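Care of Books and Papers at Home
Household Notes from the Otamar Parish Library

The Otamar Parish Library lends works of theology, church history and devotion to readers throughout the district. Many of our members also keep older volumes at home: family Bibles, hymnals, prayer books and bound sermons. The following notes were prepared by Weronika Czarnecka and reviewed by Guilan Cui of the Krajewska bindery. They were last revised on 23 April 2020.

Where to keep books

Books keep best in a room that is lived in. Attics and cellars should be avoided, as should any shelf above a radiator. An inside wall is preferable to an outside one. Large volumes, including most family Bibles, should lie flat, with no more than two in a stack. Smaller books should stand upright and be supported at both ends.

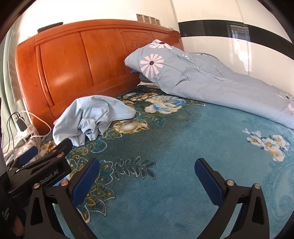 Devotional books are most often kept in the bedroom, within reach for morning and evening reading. The room is generally suitable, provided that the books are not left in direct sun. A headboard with a flat or gently arched top rail, such as the orange-brown wooden one shown, tends to collect small objects, and readers are asked not to add a prayer book to them. A book that slips behind the bed may lie there for months against a cold wall. A drawer or a closed wardrobe is a better place for the night.

Cleaning

Dust the top edge of each book twice a year, in March and again in the fall. Hold the book firmly closed and brush away from the spine with a soft, dry brush. Furniture polish must never be used on leather. Pencil marks may be left alone – in older family books they are often of more interest than the printed text.

If a cover feels powdery to the touch, wrap the book in plain paper and bring it to the desk. Home dressings and oils darken the leather and can stain the first pages.

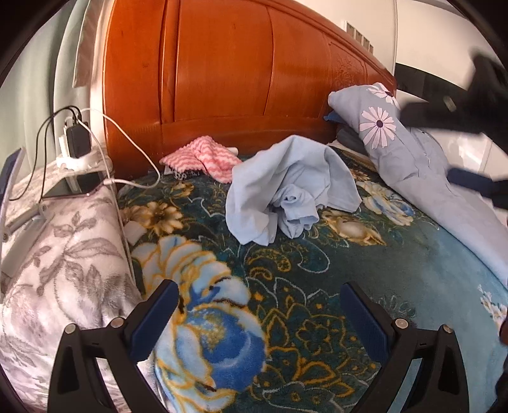
Floral blanket and carved-panel headboard aside, a bed should be cleared before books are sorted on it.

Damp and odor

A book with a musty smell should be kept apart from the others until it has been examined. Stand it on end with the leaves slightly fanned, in a dry room with moving air. Do not use an oven, a hair dryer or a heater. Wet pages should be interleaved with plain white paper towels, changed as they become damp. Books printed on coated paper should be brought to us without delay, as the leaves will stick together when they dry.

Loose papers

Baptismal records, letters and funeral cards should be removed from between the pages and stored in acid-free folders. The library supplies these in packs of 100. Rubber bands, paper clips and adhesive tape should not be used. Write the name of the family on the folder in pencil before the papers are placed inside.

Repairs

Members may bring up to nine volumes a year for inspection at no charge. Some 280 books were examined under this arrangement last year, and most needed only a box or a new folder. Torn pages should be left as they are, with any fragments kept in an envelope marked with the page number.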